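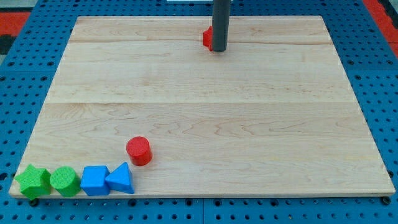
4. Setting Up Statement Monitoring

This section explains how to configure the Bestska desk for the collection and review of public statements by elected members, party spokespersons and other public figures. It applies to newsrooms and legislative offices using the Monmont edition. Complete Section 3 (User Accounts) before you begin.

4.1 Creating a watch list

1. Sign in with an editor account and open Lists from the left-hand menu.
2. Select New List. Enter a title of no more than 104 characters.
3. Add each public figure by full name and office held. Where a person holds both a party post and a seat in a legislature, enter both.
4. Under Sources, select the types of statement to be collected: social media posts, televised interviews, floor speeches, press releases.
5. Press Allow when the system requests permission to read the accounts you have entered. Collection does not start until permission is given.
6. Select Save.

Note: A single list holds up to 300 names. Offices that follow more than one legislature should keep a separate list for each.

4.2 Language and translation

1. Open the list and select Language.
2. Choose the original language of the statements. If a speaker regularly uses more than one language, select Mixed.
3. Choose the display language for your desk.
4. Set Show Original to On. The original wording will appear beside every translation.

Caution: Machine translation must not be quoted in published copy. Remarks made in anger, sarcasm or local idiom are often rendered incorrectly. Obtain a checked translation before attributing words to any person.

4.3 Linking replies

When one public figure responds to another, the two statements may be joined as a thread.

1. Open the earlier statement and select Link Reply.
2. Search for the later statement by name or keyword.
3. Mark the relationship as Direct (the earlier speaker is named) or Indirect (the earlier speaker is not named).
4. Add a short note of up to 500 characters giving the grounds for an Indirect link. A second editor must approve it.

Note: Deleted posts remain in the archive with the label Withdrawn. Do not remove this label.

4.4 Alerts

1. Select Alerts, then Add Rule.
2. Enter the keywords or names to be matched.
3. Choose Immediate or Daily Summary.
4. Enter the e-mail addresses of the recipients and select Test. Each recipient should receive a message with the subject line "Bestska test alert."

If the test message is not received, check the junk mail folder and confirm that your mail server accepts messages from the Fakhoury relay. Error 452 indicates that the recipient's mailbox is full or that the server is temporarily refusing mail. Wait and repeat step 4.

Caution: Alert rules are visible to all editors on the desk. Do not enter the names of confidential sources as keywords.

Proceed to Section 5, Corrections and Right of Reply.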